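Reheat Station Automation at the Clendeno Canteen
Project report, section 3: What changes for the staff

Our group looked at one job in the staff canteen at Clendeno: reheating meals on the late shift. The kitchen sends out 116 meals a night, and four people share the work. Kornis wants to hand the reheating to a robot arm. Before any hardware is bought, the task is being tried out in simulation, and we were allowed to follow that work through October.

The simulated station is kept simple. It has a counter, a wall and a microwave with a bar handle and two knobs. The arm has to open the door, close it and turn a knob. We ran 600 trials of the door task and sorted the failures by cause. Most came from the gripper meeting the handle at a bad angle.

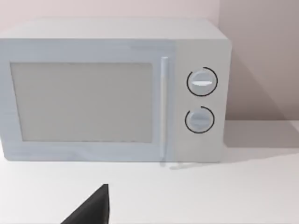
Joon-young Yook told us that the door was never the hard part of the shift. The hard part is the hour after 9 p.m., when three orders come in together and somebody has to decide who eats first. An arm would free up a pair of hands for that, but it would also mean one less person to talk to at the station.

We heard the same worry from others on the shift. Hours were the first thing people asked about, and Kornis had no answer yet – the rota for next term is still open. Two of the four said they would like training on restarting the arm, so they would not have to wait for a technician.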